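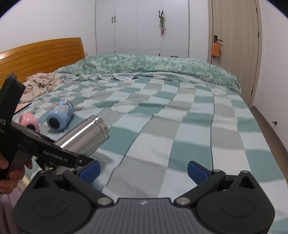
Checks, creases and the top edge: a bedding technician on making beds that stay made

The housekeeping trade runs on white sheets. White can be bleached, it hides pairing errors, and a flat white sheet with a wandering edge still looks square from the doorway. Furnished rentals are different. Owners buy patterned bedding, tenants leave it in place, and the person turning the place over has to work with whatever is on the mattress.

The technician interviewed for this article has spent 15 years on that side of the work, first in a commercial laundry and then as a trainer for Planevell, a small firm that sets up and maintains furnished bedrooms. She asked that we leave her name out, on the grounds that the method is not hers. We spoke in a bedroom with a checkered sheet in teal, pale blue, white and grey on the mattress and a thick mint-green comforter waiting to go back on. The conversation has been shortened and put in order.

She began with the sheet.

"A check is a measuring instrument. You've got a line running the length of the bed and a line running across it, and if either one isn't parallel to the mattress edge, you can read the error straight off. On a plain sheet you have to feel for it."

She uses the lengthwise lines first. Standing at the foot, she picks one line near the middle and follows it to the head. If it bends, there is slack on one side of the bend and tension on the other. She does not smooth the bend directly.

"People put a flat palm on the wrinkle and push. The wrinkle moves 50 millimetres and stops. You've relocated it. The slack has to go out over an edge, so you go to the edge nearest the slack, lift the drop, and draw it down. Then look at the line again."

Her order of work is fixed. Head end first, centred on the pattern and not on the hem, because hems on printed and woven-look bedding are often cut off the grain. Then the foot, pulled along the same centre line. Then the sides, alternating, starting at the middle of each side and working out to the corners. The corners are last.

"If you do corners first you lock the error in," she said. "Four tight corners and a belly in the middle. I see it every week."

On the matter of blurred or feathered edges between colours, which some patterned sheets have, she was brief. They make the sheet easier to live with and harder to set. "A crisp edge gives you one line to sight along. A sawtooth edge gives you a band. Sight along the same side of the band every time and it doesn't matter."

She does not iron in place. Planevell trialled a hand steamer in July and dropped it after one round of turnovers. The steam took out shallow creases and left the deep ones, and it added time to every room. Folding technique at the laundry made a larger difference. The firm had been folding sheets in quarters and then in thirds; it now rolls patterned ones on a cardboard core supplied by Sirnska, a packaging outfit, and the hard fold lines have gone.

"You still get ripples. Cotton ripples. What you don't get is a ruled crease across the bed at the same place every time."

Asked how flat a sheet needs to be, she gave two answers. For a bed that will be slept in the same night, she wants the lengthwise lines straight to the eye and accepts ripples under the comforter. For a bed that will be photographed for a listing, she wants the exposed section flat, and she measures the side drop with a steel rule at 3 points along each side.

Before any of that comes clearing. Her rule is that nothing rests on the mattress while the sheet is being set, and that anything found on the bed is dealt with one item at a time.

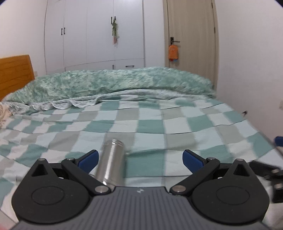

"Bottles are the ones I look for. A steel bottle on a bed is a leak test you didn't ask for. If the cap's off, I treat it as full until I've picked it up. You lift it by the body, neck up, and you carry it out of the room. You don't stand it on the mattress while you do something else."

Water on a sheet is a minor problem, she said; water through a sheet and into a mattress is a day lost. Planevell fits a protector under every bottom sheet for this reason and checks it at each turnover. She prefers the type with a membrane on the underside and elasticated skirts to the quilted type with corner straps, which she says walks toward the foot of the bed over a few weeks and takes the sheet with it.

Loose clothing and spare fabric go in a bag, not on a chair or the floor. The bag stays in the room until the turnover is signed off. "If it's a pillowcase that belongs to the set, I want to find out while I'm still standing there."

The comforter takes more space than most people plan for. A thick one, rolled back into a mound at one end, is the usual position while the lower part of the bed is being set, and she has no objection to that as a first stage. Her objection is to leaving it there for the whole job.

"You set the lower two-thirds beautifully, you roll the comforter down over it, and then you're setting the rest of the sheet with a load dragging on it. Take it off. Put it over a clean rail or a table. It's an extra trip and it saves you doing the sheet again."

Fuzzy finishes bring their own difficulty. They grip cotton. Dragged across a smooth sheet, a fleece-type surface will pull the sheet along with it, and the lines that were straight a minute ago acquire a curve. She lowers the comforter in place from above, folded in half across the width, then opens the fold toward the foot. It slides as little as possible. If it needs adjusting, she lifts a corner clear of the sheet before moving it.

Ruffled or lace-type trims she treats as a separate operation. The trim is left alone until the body of the comforter is settled, then turned out by hand, working from the centre of each side. She does not shake it. "Shaking gets it hanging down in the middle and flipped under at the ends. Run your fingers behind it, palm out, 15 seconds a side, finished."

We asked about storage, which takes up a fair part of her training days. A wardrobe with drawers underneath is her preferred arrangement for bedding. The spare sheet set goes in a drawer, folded inside one of its own pillowcases, so that the set cannot be split. The spare comforter goes above, behind a door, on a shelf if there is one. She is opposed to vacuum bags for anything with loft.

"They come out flat and they take days to recover, and some never do. You've saved a shelf and lost a comforter."

Hooks on wardrobe doors are acceptable for decorations and light items. She does not hang bedding from them. A damp sheet over a door will mark the finish on a white wardrobe, and the weight works on the hinges. For airing she uses a folding rack by Odoi, which she rates for its wide bars and criticizes for its feet -- they are hard plastic and skate on timber floors, so she has put rubber caps on hers.

The floor strip beside the bed gets its own step. With the sheet hanging over the side, dust from the floor finds its way onto the hem, and a hem that has been walked on shows on pale colours first. She sweeps before the bed is made and again after, and she keeps the drop short of the floor on the side people get out of.

Pillows, she said, are a matter of taste, and she declined to give an opinion on the number of them. She did have one on headboards. With a wooden one, she leaves a hand's width between the mattress and the board while working and pushes the mattress back at the end. Tucking against a closed gap scrapes the knuckles and rucks the sheet at the head, where it is hardest to see.

Planevell's written procedure for all of this runs to 5 pages. It was prepared with Pramier, a linen hire company, and it is revised whenever a new type of bedding comes through. The current revision is dated 4/23/24. Most of the changes in it concern deep mattresses, which have outgrown the fitted sheets many owners still buy.

"Measure the mattress with the topper on," she said. "Write it on masking tape and stick it inside the wardrobe door. The next person who buys a sheet for that bed will get the right one."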